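Skitirano Home Support
Ticket 34-8: Front load washer shakes and knocks on spin
Opened by: Damilola Bako
Handled by: Chibuzor Bassey
Product: Serora washer, with matching dryer
Location: Flillasville
Status: Closed

Damilola Bako, first message

The washer has started knocking hard when it goes into the last spin. Washing is fine and draining is fine. The noise comes in once the drum is up to speed, and it gets worse with small loads. I can feel it through the floor in the hall, and the dishes rattle in the kitchen, which is on the other side of the wall.

What I have done so far:

Cleaned the pump filter. Found a coin and a lot of lint. No change.
Checked that the shipping bolts are out. They are. The machine has been in since last May and only started this recently.
Ran a full load of towels at normal spin. Some knocking, not terrible.
Ran a small load of whites. Very bad. I stopped it.
Ran it empty. Quiet for most of the spin, then a rattle that did not sound like the drum.

The washer and dryer stand side by side with a narrow gap between them. I did the whites again in the evening, same setting, and got the same knocking. Nothing was torn and I found no marks from the drum on any of it.
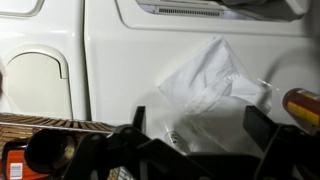
Chibuzor Bassey: Thanks for running it empty as well, that helps. A small load of light things can ball up on one side of the drum and throw it off balance, so some of this is normal. The rattle with nothing in it is the part I want to chase. Please answer these when you can. Are all the feet touching the floor? Does the cabinet touch the dryer or the wall? What is stored on top of the machine?

Damilola Bako

Feet: the front right one was loose. I could turn it with my fingers. I tightened it against the floor and locked the nut.

Cabinet: not touching the dryer. I can slide a folded piece of cardboard all the way back. The cord behind the washer was resting on the wall but I don't think it was knocking.

Top: it is full. I will write it all out below.

After the foot was fixed I ran the small load of whites again. Better, maybe half as bad, but the second rattle was still there. I also stood in the kitchen for one spin to hear what was going on in there. The dish rack buzzes a little at high speed. I took things off it one at a time and the buzz didn't change much, so I think the rack itself is picking it up from the counter. Small stuff by the sink is fine now that the foot is tight. Before, I would come back and find things had shifted.

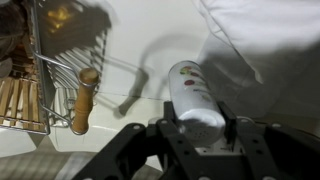

Kitchen side: dish rack, pepper grinder and shaker bottle.

Chibuzor Bassey

Good catch on the foot. Put a level on the top, front to back and then side to side. You will need to clear some space for it. Set the feet so it is level both ways, then push down on each corner. It shouldn't rock at any of them. Leave the kitchen alone for now, it will settle when the washer does.

Damilola Bako

Level is done. It was low on the left at the back. I had to tip the machine a little to reach that foot and I used a Mabuza rubber pad under it, 3 mm, the kind sold for appliances. No rocking now at any corner.

About the top of the machine. We don't have a cabinet in there, only the wire shelf on the wall, so things end up on the washer. There is a wicker basket with small containers in it at the back, a couple of boxes next to the basket, and up front by the control panel a dark can and an amber bottle with a white cap. The shelf has the spray can and more boxes. I had been leaving everything in place for the test runs because it takes a while to move.
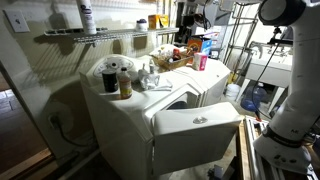
I moved the lot into the hall and ran the empty cycle again. The second rattle was gone. Then I put things back a few at a time and ran spin only. With the bottles and boxes it was quiet. With the basket it came back right away — the containers in it knock against each other and against the metal top. I put a folded towel under the basket and that cut it down a lot, but I would still rather move it.

Small load of whites, feet level, top clear: one thump as it speeds up, then smooth. Almost 40 minutes start to finish and I stayed in the room for the whole thing.

Chibuzor Bassey

That thump is the machine spreading the load out before the fast spin. It can be ignored if it stops by itself. Add a towel or two when you wash only a few light things. Check the front feet again in a month, and if the knocking returns with the machine level and the top clear, reopen this ticket and we will look at the dampers.

Damilola Bako

Will do. The basket is going on the rack in the back. Fine to close.

Ticket closed. Cause: loose front foot, machine out of level, stored items rattling on top. No parts sent.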